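Open Lab Afternoon at Tollunell: Gallery

Twelve of us from the Guswood Makers' Club went over to Tollunell in November to look at the robots. The robots did not look back, apart from the one with a camera on its gripper.
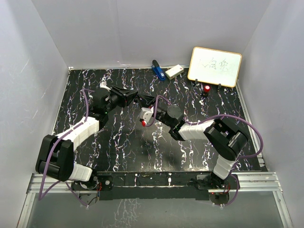

Two arms, one stapler
The second bay on the tour, and the one we had to be steered away from. Two arms share one black tabletop with white, purple and gold veins running through it, the sort of surface I associate with hotel bathrooms. The blue stapler is at the back, next to a little white box.

Getting in
Tollunell is at the far end of the Olivares business park, behind a tile wholesaler and a place that rents out bouncy castles. The sign is small enough that the first car drove past it twice. We were signed in, handed stickers with our names on them, and asked to keep our hands out of the enclosures. Everyone looked at me, which I thought was unfair. The incident with the laser cutter was years ago.

Our guide was Celeste Iturra, who has worked there long enough to talk about the arms the way people talk about rental cars. They're fine. They get you there. Don't lean on them.

The talk
There was a short talk first, with slides. The gist is that Widside, the project these bays belong to, is trying to get pairs of arms to do ordinary desk chores: picking things up, handing them over, putting them back somewhere a person would think to look. I have shared a house with teenagers and was prepared to be impressed by any one of the three.

Celeste told us the project had logged 1,729 practice runs by the end of October. She had the number on a slide. Somebody asked how many of those went well and she said, "Define well," and went to the next slide.

At the bay
The demonstration was a handover. One arm fetches the stapler, the grippers come together over the middle of the table, and the other arm takes it. My four-year-old nephew can do this, though to be fair he prefers to throw it.

The first try ended with the stapler on the table and both arms holding nothing with great care. The second try worked, and we clapped. A room full of grown adults applauded a stapler for traveling about the length of a shoebox. I'd do it again. The pause just before the first gripper lets go is surprisingly hard on the nerves, and I noticed several people holding their breath, including one who had told us in the parking lot that he'd only come for the sandwiches.

The purple cables got more questions than the arms did. They loop out wide from each arm and back in at the wrist, and our members, who will tidy any wire they're allowed near, wanted to know why nobody had tied them down. The answer is that the arms need the slack when the joints turn. Lautaro Salinas offered zip ties anyway. He had some on him.

Having a go
We were each allowed a turn at driving an arm from a pair of handles in the next room, on a practice setup with foam blocks. Celeste set a target of stacking three blocks in 95 seconds. Lautaro did it with time to spare and has mentioned it at both meetings since. I stacked two and then knocked them over while reaching for the third, with what I'm told was a very natural motion.

The handles are lighter than you expect. You move, the arm moves, and for a few seconds you feel like a surgeon. Then you try to pick up something small, and you feel like a man wearing oven mitts in a moving bus.

Questions from the floor
Does it get tired? No, but the motors warm up and they give it a rest.
Can it staple? Not yet. This was the biggest disappointment of the day.
What does one cost? More than the club has. The club has nearly $300, and most of that is promised to the new drill press.
Can we borrow one? See above.

Sandwiches
Egg, cheese, and a third kind. They were placed on the table by hand.

Thanks
To Celeste and everyone at Tollunell for letting us in and for being so patient about the cables. To Lautaro for driving the second car, and for finding the building. The lab plans another open afternoon in the spring, and there's a sign-up sheet on the board by the kiln. If you borrowed one of the name stickers as a souvenir, that's fine. If you borrowed the foam block, they'd like it back, and so would I, as mine is the name on the visitor form.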